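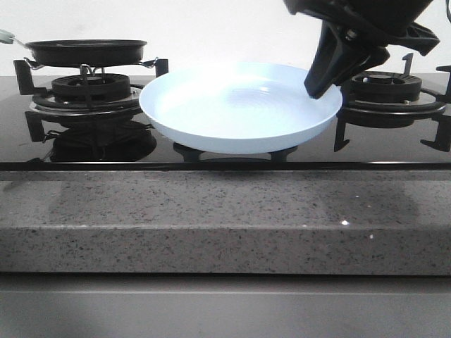 Blue pan on the gas cooktop.

Trinon Pantry Notes – read me first

G'day, and thanks for downloading. Trinon is my collection of home recipes typed up as plain text, one recipe per file, so you can search them, sort them or print them for the fridge. There are 915 recipes in this release. I started it in January because my recipe folder had gone to mush and I couldn't find my own pumpkin scones.

Last updated Thursday, October 30, 2025.

What's in each file

Title, serves, ingredients, method, and a source line. The source line is often just "family" or "Rarham fete cookbook", and if I didn't know, I left it blank. Measurements are metric. Please note that a tablespoon is the Australian 20 mL one (four teaspoons), which really does matter for bicarb and gelatine! Cups are 250 mL.

Oven temperatures are fan-forced unless the file says otherwise. I converted the old Fahrenheit ones myself and rounded to the nearest ten, so keep an eye on your meringues.

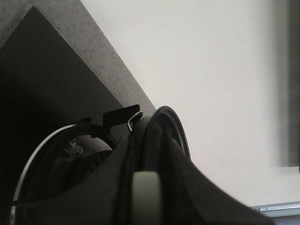 Speckled grey surface, black panel and white wall.

Where it all came from

Mostly handwritten cards and the backs of envelopes. Another 80 came from the Brarkow newsletter, retyped with the editor's okay. I've left the spelling of dish names alone, so you'll find three versions of lamington – search loosely.

Known problems

Some 17 files have no serving size. The slow cooker folder is a mess and I'm still arguing with myself about whether soup belongs in it. Allergen tags are my best guess from the ingredients, so don't rely on them if you're cooking for someone with a serious allergy. Read the packet.
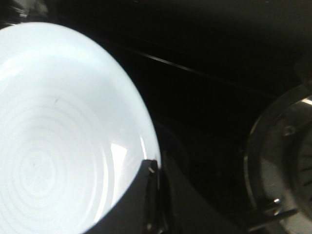 Pale interior with faint rings.

Using it

Cook from it, share it, put it in your own app, whatever you like, as long as the source line stays put. The Hirose folder is the exception: those are for personal use only, as agreed when I was given them.

Corrections are very welcome, especially for the jams. I'd love to hit 1000 by the next release, so if you've got a decent zucchini slice, send it over.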